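In defence of a bare table

By Chantelle Msimang
9th March
Last updated: 9th March

I grew up in a house where the table was never clear. There was a fruit bowl, and behind the fruit bowl the post, and behind the post a jar of pens of which two worked, and before you could eat your tea you had to push the whole lot up to one end like snow in front of a plough. I loved that table and I love the people who sat at it, but I've come round to the opposite way of living, and I'd like to put in a word for it, because bare tables have a bad name just now. People call them cold. They say a house with nothing out looks as though somebody is trying to sell it.

My own conversion came in December, when we had a full house for a week and I was trying to wrap presents, roll pastry and help with a jigsaw on the same bit of wood. By the second evening I had flour on the sticky tape and a piece of sky in the mince pies. So I fetched a cardboard box, swept everything into it (candlesticks, coasters, the little dish from Risberg that I'd always thought was so useful) and put it on the landing. I meant to bring it all back down in the new year. The box is still up there, and I've been in it once, for the scissors.

What I noticed first was how much quicker I began things. A letter that would have waited a fortnight got written because there was somewhere to write it. Sewing on a button stopped being an outing. It takes me 15 minutes to clear a crowded table, and that's on a good day, when I don't stop to read the post – and I always stop to read the post. With a clear one you just sit down.

I do think colour matters too, though I know I'll be argued with. Dark wood is handsome and forgives a great deal, but a pale top shows you what's on it, every crumb and dropped pin, and I've grown fond of that. You wipe it, and it's done, and the light seems to move about on it as the afternoon goes on. I'd allow a few things to stay, mind you. I'm not a nun. A power strip up in one corner seems fair to me, given how we all live now, so long as the middle is kept for whatever you're doing.

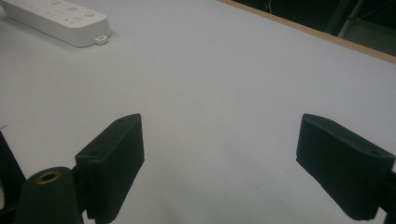
Olga Correia thinks I have this the wrong way about. A table with nothing on it, she told me, is a table waiting to be dumped on, and she would sooner have a big plant in the middle and a cloth underneath, so that people feel a bit shy of dropping their keys there. She has a point. An empty surface does invite carrier bags, and mine gets its share of them by six o'clock.

But I can move a carrier bag in one go. It was the fruit bowl and everything that had gathered behind it that used to defeat me. So the rule here is that things may land on the table and may not sleep on it, and last thing at night I do a quick round with a cloth while the kettle boils. The candlesticks can come down for birthdays.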